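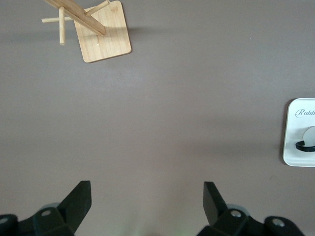 Getting stains out of mugs, and other small kitchen jobs

Quick ones this time, typed between loads of washing. Most of these came from readers, a few from my mother in law, one from the back of a box.

Tea stains first as that's what everybody asks. Baking soda, a damp cloth, small circles. Paste should be thick like toothpaste. Leave it ten minutes if the ring is old. Rinse, look, do it again if you have to. Salt works too but it's scratchy on the cheap glazes and I'd keep it off anything with a gold rim. Bleach no. Never bleach, you'll be drinking out of that.

Coffee is harder. Denture tablet, hot water, overnight. Two tablets for a big mug. Wash it properly in the morning before anyone half asleep pours into it.

Gray scratches inside white mugs – mostly not scratches. It's metal off the spoon. Cream cleaner for ceramic stovetops, a pea of it on a wet sponge, comes right off. My whole Pintér set looked ruined, was ready to bin it. Ten minutes with the sponge.

Drying. Upside down on a folded dish towel is fine for an hour but don't put them away like that, the air sits inside and you get that cupboard smell. Mug tree is better if you have the counter space. Hang the heavy ones low and go round both sides as you load it, otherwise over it goes. Wipe the base once a week. If yours is wood or bamboo don't let water sit underneath, it goes black and then you are sanding. Speaking of which:

Black marks on wood or bamboo. Lemon half, coarse salt, rub with the grain. Rinse fast, dry standing on edge so both sides get air. Still there next day? Fine sandpaper, 400 grit, light hand, then food grade mineral oil. Not olive oil. Not sunflower oil. They go sticky and then they go rancid and the whole thing smells like an old lunchbox. One thin coat, wait half an hour, wipe off what hasn't soaked in. Second coat at bedtime if the wood still looks thirsty.

If you want to start from rough, go up in steps. I did a cutting board all the way to 2000 once to see what would happen. Lovely to touch, and it hardly took any oil. Stop at 400.

Wobbly pegs. Pull the peg out, scrape the old glue off both parts (a blunt knife will do), new wood glue, push back with a twist. Leave it overnight with nothing hanging on it. Peg too thin for the hole now? Wrap one turn of cotton thread round the end before you glue. Lenka Murín sent that one in years ago and I've used it on chair rungs, a drawer knob and a rake.

Table wobbles, same day. Don't fold up a beer mat, it squashes flat in a week. Cut a slice of wine cork and stick it to the short leg. Too thick? Rub it down on sandpaper till the wobble stops.

Smudges on a matte tabletop. Matte shows every finger, and spray polish makes it worse because you get shiny patches that won't leave. Warm water, one drop of dish soap, wring the cloth till it barely drips. Dry with a second cloth straight away. Greasy patch that keeps coming back – a bit of white vinegar in the water, but check under the edge first and don't do it on stone.

Sticky label glue. Peel what you can, then cooking oil on cotton wool, leave it while you do something else, wipe. Soap after. For jars I soak the lot in the sink with washing soda. The Zituvska pickle jars are the worst I've met, 17 of them last fall and every single one needed scraping. Good jars though. Lids still seal.

Kettle scale. Citric acid, a heaped spoonful, half a kettle of water, bring it to the boil and switch off. Half an hour. Pour it down the sink while its still hot and the drain gets a clean too. Boil fresh water and throw that away before you make tea. Read the booklet first, mine's an old Jondton and the booklet says no vinegar, yours may say something else.

Smelly sponge. Throw it out. I know there's the microwave trick. Throw it out.

Spoons that taste of dishwasher. Check the rinse aid dial, it's normally up too high. Turn it down a notch, run a load, see. Clean the filter while you're down there on the floor anyway.

Chipped rim. Stop drinking out of it. Makes a decent pot for chives, put some gravel in the bottom and go easy with the water as there's no hole. Mine's on the windowsill from Febuary till the frost is done, then everything goes outside.

Stacking. If you must stack mugs, two high and a paper coffee filter in between. They stick otherwise, specially straight from the dishwasher. Two stuck together: cold water in the top one, stand the bottom one in warm, wait a minute and wiggle. Don't use boiling water.

Somebody asked what oil I use on the boards. It's Hurent, small bottle, the one with the drip top. Any food safe mineral oil does the same job, read the label.

Next page is oven racks. Send me yours before I start, especially if it doesn't involve a bathtub.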